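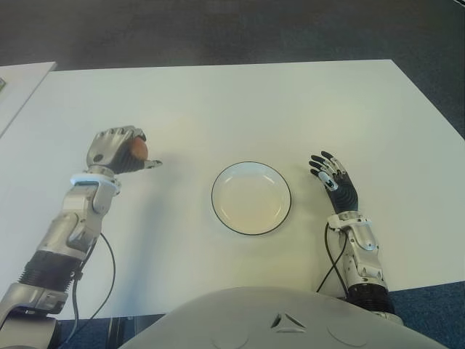 Figure 6. A small round white plate with a black rim, of the sort respondents were asked to call either a side plate or a saucer.

4.2 Naming disputes and the side plate problem

The diary study produced 2,841 usable entries on household crockery, of which 459 recorded a disagreement over what an item was called. We had expected bowls to lead the field. Bowls, after all, have the soup question, the cereal question and the long grey area in which a bowl becomes a dish. They came second. The small plate beat them comfortably, and did so in both towns.

In Pustard, the favoured term was "side plate", whatever the object happened to be beside. In Paltance, respondents preferred "bread and butter plate", including several who reported eating neither. "Saucer" was used in both places for anything with a shallow well, and was defended with a vigour we had not budgeted for. One diary kept in April devotes four pages to the matter and breaks off only when the diarist's household starts eating from the saucepan.

Following Pešek, we separate names based on form (size, rim, well) from names based on use (toast, cake, keys). The distinction is tidy on paper. At home it lasts until someone puts a teabag on the thing. Entries coded as use-based were more likely to change within the same week, and the change nearly always followed a new use — a plate that held a candle on one page was "the candle plate" on the next, and in two households it kept the title after the candle had gone.

Rim colour deserves a brief mention. Respondents treated a dark rim as evidence that a plate was "good", and good plates were less often lent to neighbours or put under pot plants. We make no claim about the direction of this effect. Retail labelling offered little help, as the Astodero catalogue lists one item under both "dessert" and "multi-purpose", a category we were unable to code.

Kappa for the second round of coding was acceptable. The first round is reported in Table 10, where we hope it will be left in peace.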